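Home Essays Club News Workshop Contact

We use cookies to remember your settings. Accept Manage

Let the students do the slow job

By Soo-ah Ra

Every year our robotics club has the same discussion, and every year I am on the losing side of it for the first few weeks. The students want a big project. They have seen a competition on the internet where robots throw balls or push each other out of a circle, and they want to build something for it before December. I want them to spend the season on a job so small that a parent who visits will ask when the real work begins.

I teach electronics at an evening school, and the club meets in room 26 after the ordinary classes. We have two arms on one table, a screwdriver, and a collection of household things the students bring from home. The project is called Dinsa. The name came from a vote and has no meaning that I could discover. The task of Dinsa is that one arm holds a device with batteries in it and the other arm uses a tool on it. A person with a free minute can do the same task while talking on the phone.

I would like to defend this choice, because I think clubs like ours are too quick to be ashamed of it.

The first thing I want to say is about time. In a competition season most of the hours go to building, and the robot runs for the first time very near to the end. The students learn to cut metal, to order parts, to be tired. These are useful lessons. But they meet the robot itself only for a short while, and then they meet it in a panic. In our club the arms are already standing on the first evening. We bought the parts as a kit from a small supplier named Halitz, and the older students had put everything together the year before. So the new ones begin directly with the question of how to make the gripper arrive at the place they want, and they stay with this question for months.

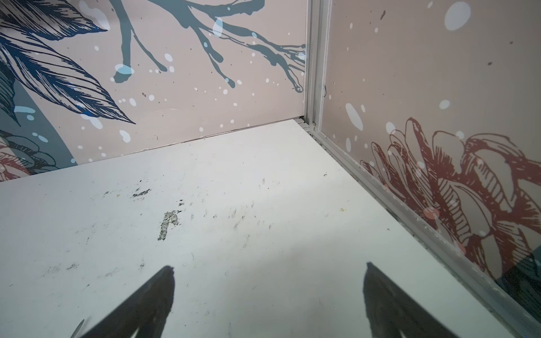

It is a surprisingly hard question. On the second evening I ask each pair to bring the fingers to a point on the surface and stop a little above it. They all believe it will take five minutes. After an hour they have learned that the number on the screen and the position in the world are two different things, and that a small error at the shoulder becomes a large error at the fingertip. I could write this on the board in one sentence, and in my first years of teaching I did. The students copied the sentence and did not believe it.

My colleague Nahom Tesfamariam, who leads the competition team in the same building, does not agree with me, and he is a serious person, so I will try to give his argument fairly. He says that young people need an event. They need a date, a hall with noise, other teams with better robots, and a judge who is not their teacher. Without these things, he says, a club becomes a place where the same four friends repeat the same exercise and call it research. He has seen clubs die in this way. He also says, a little unkindly, that my students can explain every mistake of their arm and have no trophy.

I accept a good part of this. Two years ago we lost almost half of the group in the middle of the season, and when I asked them why, they told me politely that it was boring. I had given them a slow job and nothing to look forward to. Now we have an open evening, this year on Sat 13 June, when families come and the students must run the arms in front of people. It is not a competition, but I can tell you that their hands are cold when they start.

Where I do not follow Nahom is on the matter of what a student should be able to explain. When a competition robot fails, there is usually no time to understand it. Someone changes a wheel, someone changes a number in the program, and the next match begins. If it works, the reason is never found. With a slow job there is always another try, and the excuse of the clock is taken away. You must look.

Take the screwdriver. A human hand corrects the angle all the time without asking us. The gripper holds the handle as it was told to hold it, and if the handle sits a little bit turned between the fingers, then the tip is somewhere else, and every position you saved earlier is now wrong. One pair this season kept a notebook only about the handle. They wrote down each attempt, which they numbered, and when they closed the notebook they were at attempt 601. I think this notebook is the best work that a student of mine has produced. It is full of crossed-out sentences, and there is a drawing of the grip on almost every page.

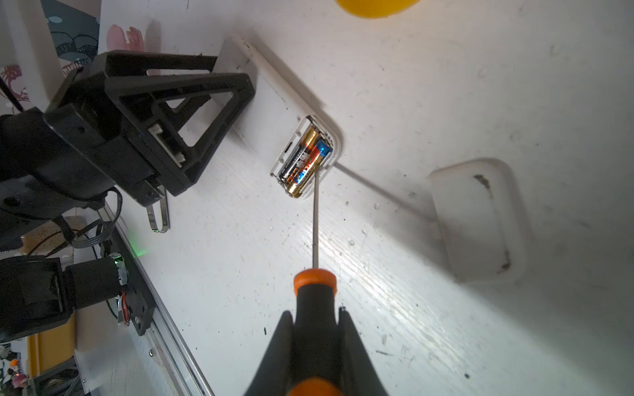
Screwdriver at the open battery compartment, with the second arm on the device.

There is also the question of two arms. In a group of students it often happens that one is quick and the other is careful, and the quick one drives. With two arms this is not possible. The person who holds must hold well or the person with the tool can do nothing. I have watched a very impatient boy learn to keep his arm still for a whole evening – his mother would not believe me when I told her. I am not sure a lecture about teamwork would reach him.

People sometimes write to me that such a project must be expensive. It costs less than a competition season, where there is a fee, a bus, shirts, and a new set of motors because the rules have changed again. Our largest expense last year was fingers. We print them, the students break them, and we print them again. The first design was called Jidetti and was too soft. The one after it, Kadell, has open triangles in it and is still in use, though the students have many opinions about it and a new drawing goes around the room every month. The surface is scratched and there are marks on it that will not come off. I have stopped to apologize for this to visitors. A workshop for learners should look as if learners were in it.

I should be honest about what the slow job does not teach. It does not teach a student to work under a deadline set by strangers. It does not teach them to build a strong frame, or to manage a large team, or to lose in public, and this last one is perhaps important. A school with enough money and enough teachers should offer both kinds of club, and let the students move between them. Three of mine went to Nahom this year. He says they are slow and that their robot always comes home in the same condition in which it left.
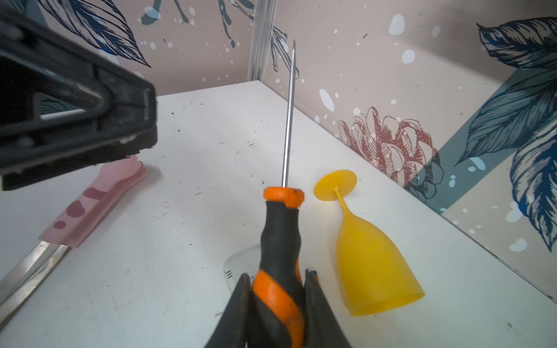

Is a project like this suitable for students who have never programmed before?
They can begin without any programming, by moving the arm by hand and saving its positions, and most of them ask for the code themselves after a few weeks when the saved positions are no longer enough.

I will add one request to other teachers, especially to those who are starting a club this autumn with a small budget and a feeling that they have to impress somebody. Choose a task from the kitchen drawer. Lay some objects on the table that roll, or lean, or have a shape that is annoying to grip, and let the students find out which is which. Do not help for the first hour. I still find that part very difficult, and I usually go to make tea.

Next year the group wants to try putting the cover back on the device after the batteries. I have told them that I think it is too hard for one season. They have already made a plan for it, with a schedule, and I was not asked to sign it.

Contact Privacy Back to top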